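Right, thread time. We finally merged the wrist-camera branch of our tabletop stack into main this month and I've been grinning at my terminal for two days, so you're all going to hear about it. Perception, planning, a bit of control, and one very silly bug at the end. 🧵

The stack is called Temberg. It does small kitchen jobs on a table: toast goes here, bowl goes there, don't bash the cup. Until June it ran off one fixed overhead camera, which was lovely until the arm got in the way of the very thing it was reaching for. Every time!

So now there's a little camera at the wrist and everything upstream had to learn to cope with a view that never sits still. I thought this would be a small change. It touched 13 packages. Reader, I had promised it would touch three.

Perception first. The detector runs on every image from the wrist and spits out a label, a rough outline and a confidence. Fine. What's new is the layer after it, which we call Kosudov. It keeps a list of what's on the table and where, in table coordinates, and it doesn't panic when something slides out of view.

That last bit is the part I love. With a wrist camera, half your dishes are only half there at any moment. The old code saw a sliver of bowl, got a low score, and deleted the bowl. Then it saw the whole bowl and made a new one. We had ghost crockery all over the map.

Kosudov treats an outline touching the border of the image as "partial" and won't let it change the stored size of an object, only nudge its position. Twenty lines of code, give or take, and the ghosts went away. Best afternoon of the year so far.

Two views from the wrist, so you can see what it has to work with: 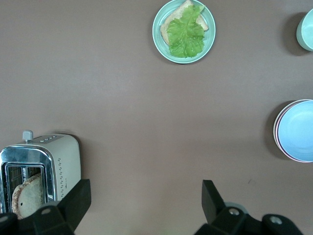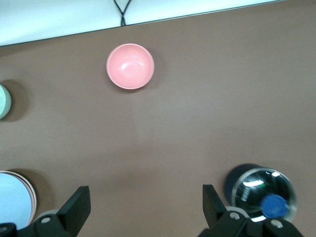 Toast and lettuce on the mint-green plate in the first, the small pink bowl in the second. Fingers empty in both.

Look at the sides of those two and you'll see why I bang on about partial outlines. Dishes running off the edge in both, and in the second one the glass container is right next to a finger. A planner that forgets about things near the border is going to have a bad time with that.

Stacks are the other headache. From straight above, a stack of plates is one circle with a bit of another colour peeking out. We don't try to count them. The map just says "stack", gives it a generous height, and the planner keeps well clear unless the job is about the stack. Crude, but I sleep better.

Oh, and shadows! Soft grey crescents next to every cup, and the old segmenter happily glued them on to the object, so the cup came out as a sort of comma. We retrained with shadow edges marked as their own class. Only 475 extra labelled images. I did a fair few of those myself with the radio on and it was quite restful.

On to planning. We swapped our home-made sampler for Hubmann, which plans the arm and the gripper opening together. Before, the arm would find a beautiful path and then the fingers would open at the end and want to be exactly where the glass was. Now the open fingers are part of the shape it checks the whole way along.

It costs time, mind. A plan on a busy table went up to roughly 70 milliseconds on our machine. We can live with that, as the arm is still finishing its last move while the next one is being worked out. If you need to replan inside a fast control loop, this isn't the set-up for you.

Control has barely changed, and I'm glad. Same joint-level controller, same limits. The one addition is that the last stretch of each approach is corrected from the wrist view, at a gentle speed, and if the target's outline disappears for more than a few images it stops and backs off. Stopping is a perfectly good answer.

Tooling! I will not be calm about this. We wrote a replay viewer called Stultell. You load a recorded run, scrub along it, and see the wrist image, the map and the planned path side by side, all on the same clock. Click on an object in the map and it jumps to every image that changed it.

Before Stultell I was matching up log lines by hand in three windows and muttering. Now a colleague says "it went odd near the toaster" and I can be looking at the exact update that did it before the kettle boils.

Which brings me to the silly bug. For a whole week the map drifted to the left, very slightly, on every run. We blamed the calibration. We blamed the mount. I re-did the hand-eye calibration 2 times and got the same numbers, which should have told me something.

Stultell showed it in a minute: image timestamps were being set when the image arrived, while joint positions were stamped when they were read. So each picture was paired with where the arm had got to a moment later. One line to fix. I had to go for a walk.

If you're doing anything similar: check your clocks before you touch your calibration. Print both stamps, move the arm quickly, and look at the gap. Please learn from my week.

Still on the list: clear glass (the detector picks up the bright rim and then loses its nerve about the rest), lettuce (floppy, frilly, changes shape if you so much as look at it), and a proper way to say "I haven't looked at that bit of table for a while" so the planner can ask for another glance.

I'm starting on the last one next. I've got a half-working version where each patch of table slowly fades in the viewer until the camera passes over it again, and it's very pretty, and it's far too slow. If you've done this on a small machine without eating all the memory, my replies are open and I'd love to hear how.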